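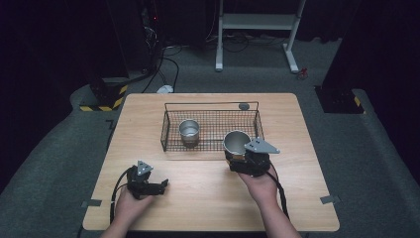 Alva Front Suspension Set for the Kiswood Coupe

Zernetcombe Classic Parts supplies the Alva front suspension set as a complete replacement for the original lower arms, bushings and dampers of the Kiswood coupe. The set is intended for owners and workshops restoring a car for regular road use. It keeps the factory mounting points throughout, and a car fitted with it can be returned to original specification at any time.

The Alva set replaces our earlier road kit, which is no longer made. Service parts for the earlier kit remain available through the parts desk while stock lasts.

Contents of the set

Lower control arms, left and right
Skimex bushings, pressed into the arms before dispatch
Twin-tube dampers, left and right
Coil springs, matched as a pair
Anti-roll bar drop links
Upper mounts with sealed bearings
Fasteners, washers and split pins
Printed installation guide

Ball joints are supplied fitted to the arms. Steering arms, hubs and brake components are not included and should be inspected while the suspension is apart.

Design

The original Kiswood arms were pressed from two thin halves and welded along the outer seam. Many surviving examples have rusted from the inside, and a sound outer surface is no guarantee of a sound arm. The Alva arm is fabricated from thicker sheet with a continuous inner brace and drain openings at the lowest point. It follows the outline of the original closely and is finished in satin black.

Skimex bushings are offered in two grades. The Touring grade is close to the factory rubber in feel and is recommended for most cars. The Firm grade gives quicker steering response and passes more road noise into the cabin. Both grades use the same steel sleeve, and either may be ordered with the set at the same price. Please state the grade required when ordering. A set ordered without a stated grade will be sent with Touring bushings.

Spring rates were chosen to suit the standard engine with a full tank of fuel and two people aboard. Ride height is 18 mm below the published factory figure. Owners who wish to keep the factory height may order the optional spacer pair.

Notes from development

"The coupe was always a comfortable car, and we did not want to take that away from it," says Ilona Szilágyi, head of chassis development at Zernetcombe. "Most of our time went into the dampers. The first version was too stiff over short bumps, and we went back to a softer valve before the set was approved for sale."

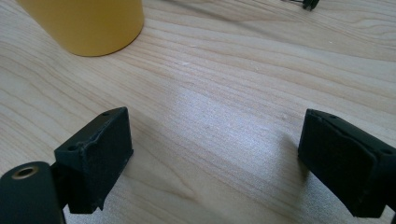

Pale wood grain under overhead light.

Specifications

Application: Kiswood coupe, all model years, rear-wheel drive
Ride height: 18 mm below factory
Damper type: Twin-tube, gas charged, non-adjustable
Bushing grade: Skimex Touring or Skimex Firm
Arm finish: Satin black powder coat
Spring finish: Gray powder coat
Wheel size: Original and later factory wheels

The set does not fit the Kiswood sedan or wagon, which use a different front crossmember. Cars converted to a non-original engine may need other springs. Please contact the technical desk before placing an order for a converted car.

Installation

Installation should be carried out by a qualified technician with access to a vehicle lift and a spring compressor. No cutting, drilling or welding is required on a car with a sound body shell. The mounting points on the crossmember must be cleaned and checked for cracks before the new arms are offered up.

Bushing bolts must be tightened with the full weight of the car on its wheels. Bolts tightened with the suspension hanging will twist the bushings and shorten their life. Torque values are given in the printed guide.

Front wheel alignment must be set after installation and checked again after 300 miles. Replacement bushings fitted later should be pressed in with the alignment mark facing forward.

Care

The arms and springs may be washed with mild soap and water. Solvent cleaners should be kept away from the bushings and damper seals. Chips in the powder coat should be touched in promptly, especially on cars driven in winter.

Ordering and delivery

Sets are built in batches. A deposit of $100 reserves a set from the next batch, and the balance is due before dispatch. Deposits are refundable until the bushings have been pressed. The next batch after the current one is planned for January.

Prices on this page apply to orders received on or after Friday, July 1, 2022. Trade accounts should order through their usual contact.

Returns

Unfitted sets may be returned in their original packaging. Parts that have been installed, painted or altered cannot be accepted, except under warranty. A return number must be obtained from the parts desk before any item is sent back.

Related items

Alva rear spring pair
Alva ride height spacer pair
Skimex anti-roll bar bushings
Kiswood crossmember bolt set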